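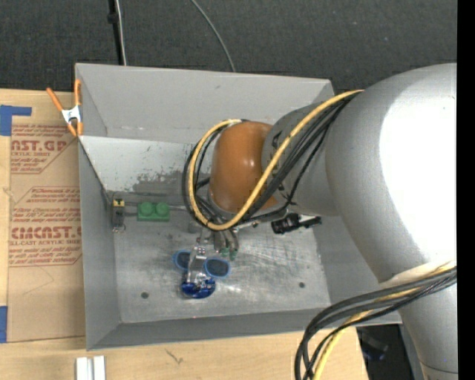

ビンピッキングのセル運用ルール、みなさんどこまで決めていますか

投稿者:まめ柴工房
こんばんは。Lestineの作業セルの運用手順書を書き直すことになり、土曜の夜だというのに机に向かっております。いま悩んでいるのが、ビンの中に手を入れるときの扱いです。うちは「一時停止でよし」という人と「必ず駆動電源を切ってから」という人に分かれていて、どちらの言い分もわかるだけに困っています。みなさんの現場ではどうされていますか。長文になっても喜んで読みますので、ぜひ教えてください。

投稿者:onine_lab
手順書づくり、おつかれさまです。Onineのほうでは、手を入れるなら例外なく駆動電源オフ、そのうえで本人が鍵を持つ決まりです。一時停止は誰かが画面で解除できてしまいますからね。面倒だという声は毎年出ますが、ここだけは譲らずにきました。

投稿者:川べりの技術屋
お気持ちはよくわかるのですが、私は少し違う考えです。1日に1000回もつかませる試験で、物が隅に寄るたびに電源を落としていたら、そのうち誰も守らなくなりますよ。うちは監視付きの停止機能をきちんと検証して、軽い並べ直しはそれで認め、ハンドやケーブルに触る作業は電源オフ、と2段階に分けています。守れる決まりにしておくのも安全のうちかなと思うのです。

投稿者:onine_lab
検証済みの停止機能なら話は別ですね。ただ、ソフトの一時停止ボタンと混同する人が必ず出てきます。分けるなら、手順書の名前もはっきり変えたほうがいいと思います。

投稿者:Fleuryの夜勤
横から失礼します。停止の話からは少しそれますが、ケーブルの点検も手順書に入れておくと後がずいぶん楽ですよ(私は一度、断線で半日つぶしました…)。手首まわりは、姿勢によって輪が広がったり突っ張ったりします。うちでは始業時にアームを低速で端から端まで動かして、引っかかりと被覆の傷を見ています。ビンを留めているクランプの緩みも、そのときついでに。

投稿者:まめ柴工房
みなさん、あたたかいお返事をありがとうございます!2段階の案、とても気に入りました。もうひとつ伺いたいのですが、ビンに入れる品物の制限は設けていますか。サングラスのように割れそうなものをどうするかで、また意見が割れそうでして。

投稿者:川べりの技術屋
Dallumvilleの試験場では、割れ物は把持力の上限を下げた設定でだけ使ってよいことにしています。破損が3回続いたらその品は外します。記録票はもう1298番まで来ましたが、読み返すと案外おもしろいものですよ。

投稿者:onine_lab
うちは3回も待たず、破片が出たらその場で中止して清掃です。金属の底に残った細かい破片は見落としやすいので、明かりの角度を変えて確かめるようにしています。

投稿者:まめ柴工房
そこは中止のほうで書いてみます。下書きができたらこちらに貼りますので、また遠慮なく赤を入れてやってください。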